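The Bag Problem

Teaching software to pick up a crumpled piece of plastic takes a lot of patience and a surprising amount of deleting

7 min read

At half past nine on a November morning, Eusebio Cuadros was arguing with a progress bar. The bar belonged to Grideck, a piece of software he wrote himself, so he had only one person to be angry at, and he was being fairly generous with the blame.

"It says 100 percent," he told me. "It has said 100 percent since I got here."

Cuadros runs the data side of Trernen, a small company that wants robots to handle things that come in bags. Small parts, mostly. Screws, caps, fittings, the stuff that arrives at a repair shop in clear plastic and gets tipped into a bin by a human being who is thinking about lunch. Robots have been good at boxes for a long time. A box has corners and keeps them. A bag has whatever shape it was left in, and after you touch it, it has a different one.

For most of its life Trernen attacked this with geometry. The perception code would look at a bag, guess at its surface and hand the guess to a planner called Lozano, which would work out a path for the arm. Lozano is a fine planner. Given a solid object and a decent idea of where that object is, it will find a route around your coffee cup that you would never have thought of. Given a bag, it planned beautiful approaches to reflections.

"Depth cameras hate clear plastic," Cuadros said. "You get the table, or you get the thing inside, or you get a hole where the light bounced off. Then Lozano asks which one is the bag, and we had a config file for that. A config file!"

The file is still in the repository. It has a parameter named shiny_fudge. Cuadros would like it known that he did not name it, and the commit history would like it known that he did.

So the company changed its mind. The current approach is to have people do the job by hand, using the same sort of jaws a robot would use, record what the cameras see and where the jaws go, and train a control policy on the result. The policy takes in images and puts out short bursts of motion, then looks again. There is no surface model in the middle for the glare to ruin. If the bag slumps, the next image has a slumped bag in it, and the policy is supposed to have seen worse.

That "supposed to" is where Cuadros earns his salary.

Counting to 1,000

The team's target was 1,000 usable demonstrations. They recorded 1,000 and felt good for an afternoon. Then Grideck's checker ran over the lot and passed 876.

I asked what was wrong with the others. Cuadros pulled up a list, and it read like the incident log of a very dull hotel. Clocks that had drifted apart, so the jaws closed in the data well before they closed in the video. Runs where the tracking lost one hand and, with great confidence, placed it under the floor. Runs that were perfectly good except that the operator had stopped to think, and the software, which can't tell thinking from doing, would have learned to stop and think too.

The last kind bothers him most. A policy trained on hesitation will hesitate, and it will do so without any of the benefits. An early version would approach a bag, pause over it like a man reading a wine list, and then back away. The fix was a few lines that trim the still stretches out of each recording. Finding out that those lines were needed took most of the summer.

Clock drift was duller and worse. Every camera stamps its images with its own idea of the time. Grideck used to trust them. Now it looks for a moment it can recognize in more than one stream, usually a quick open-and-close of the jaws that operators perform at the start of each run, and slides everything into line from there. The operators call this the clap. It makes no sound at all, and I was told not to bring that up.

Two views, one table

A recording, when it is healthy, contains the wide view from above the operator's hands and the close view from the tool itself. The two don't agree on much. The wide one knows where both hands are and what the whole bag is doing. The close one knows about the next inch or so of the job and has no other interests.

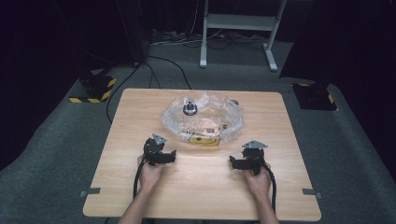
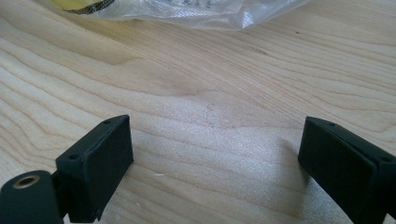

Seen from the tool, the bag is a strip of crinkle along the top and a patch of yellow, with a great deal of wood in between. From over the table it's a whole heap with dark little parts inside and a printed piece of cardboard toward the front. Cuadros's trainer feeds the policy both, and for a while it ignored the wide view almost entirely. He found this out by blanking the wide images and watching the scores stay put, a test he recommends to anyone who is feeling too cheerful.

The cure, for now, is to blank one view or the other at random during training, so that the policy can't lean on its favorite. It's an old trick and a blunt one. He also stopped shrinking the wide images quite so hard, after he looked at one at the size the network was getting and couldn't find the bag himself.

What the tool is for

I had come expecting to write about the learning. Most of the code, by a wide margin, is for everything around it. Grideck has a screen for scrubbing through two videos at once and a screen for marking a run as bad. There's a drop-down for why it was bad, and one of the choices is "vibes." Cuadros has tried to remove that choice. The operators put it back.

When he went through the runs tagged that way, he found that a fair number had a real fault the checker had missed, usually a dropped image or two in the close view. He wrote a check for dropped images. "Vibes" stayed in the menu.

Versions of the data live in Gitport, where each training run is pinned to the exact set of recordings it used. This sounds like housekeeping, and it is, but it replaced a shared folder called final_bags and another called final_bags_use_this. Two people once spent a week comparing policies before discovering that each had trained on a different one. Neither folder was final.

Lozano, meanwhile, has not been fired. It handles the dull travel between stations, where the world is solid and the math works, and gives way to the learned policy once the jaws are close to the plastic. The handoff between them is the newest code in the building and the least loved. If the planner arrives a little off from where the demonstrations usually began, the policy behaves like someone who has walked into the wrong meeting and decided to stay. Cuadros is now asking for recordings that start from awkward places, on purpose, and the operators are enjoying this more than he would like.

Before I left, he restarted Grideck. The progress bar went to zero, thought it over and began to climb. He had 124 runs to record again, and he wanted the bar fixed first.

Related stories
The warehouse map that kept moving the stairs
Why your robot vacuum still fears the rug
A short, unhappy history of the emergency stop button
Simulated kitchens and the real mess they leave

Contact the editors | Copyright, all rights reserved | Back to top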